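Equipment Planning Board > Benchtop Automation > Two-arm cells: what belongs in the first-year request?

Hiltgate_Procurement
Posted 18 Jan 2023

Our department is preparing a capital request for a second two-arm bench cell. The intended work is the handling of small stationery goods, with a pouch of pens as the standard test item. The finance office has asked for one figure covering purchase, spares and upkeep over 36 months. I would welcome comment on how other institutions divide that figure, particularly with regard to gripper fingers and wrist cameras.

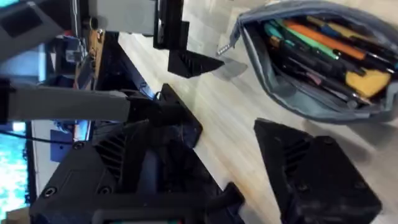
Pouch and pens on the bench, both wrist and table views. 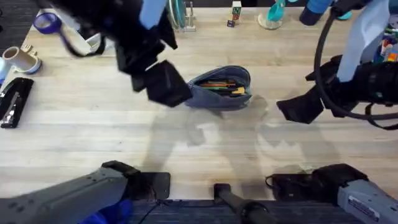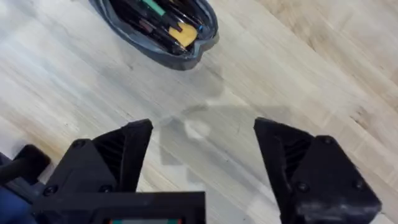

Brakent Labs would advise against a single figure. Our own request was written that way, and the spares portion was absorbed by cabling before the first August. We now submit arms, end tooling and consumables as separate lines, each with its own approval.

masby_ops
I must respectfully disagree with the previous reply. Separate lines invite separate cuts. When our request was itemized, the reviewers removed the spare fingers entirely and left the arms untouched. A single figure with a written schedule attached gave us more room in the second year.

Oi-ling Yip
Both approaches can work, but the original post does not say whether the fingers will be printed in house or purchased. That decision should come first. We print ours and budget 3 sets per arm per year at a material cost of some 145 dollars. If they are purchased, the line becomes large enough that reviewers will ask about it in any case.

Hiltgate_Procurement
Thank you. Fingers would be printed in house. We have a printer, although it is shared with two other groups and its hours are not charged to anyone at present.

masby_ops
Then I would put the printer hours in the request now. Shared equipment that is free this year is seldom free for the full term.

arumugam_facilities
A point on the bench itself. Please include the table, the mounting plates and the floor space in the plan. Our first cell went onto an existing table, and the arms had to be taken down and remounted when that table was reassigned. The labor was charged to our maintenance account and had not been foreseen.

Brakent Labs
I agree on mounting. On the matter of itemizing, I accept that Masby had a different outcome, but our auditors will not pass a single figure above a certain threshold. The original poster should ask which rule applies before choosing a format.

Oi-ling Yip
May I also ask about cameras? If each wrist carries one and another is fixed at the table, a spare of each type is advisable. We hold 400 dollars in reserve for this and have drawn on it twice - both times for connectors.

Hiltgate_Procurement
We had allowed for one spare wrist camera and none for the fixed position. I will revise that line and confirm the audit threshold with the finance office. The draft schedule can be shared on this board once it has been cleared for circulation.

masby_ops
Please do. I would be interested to see how the cable allowance is worded, as ours was returned to us for clarification.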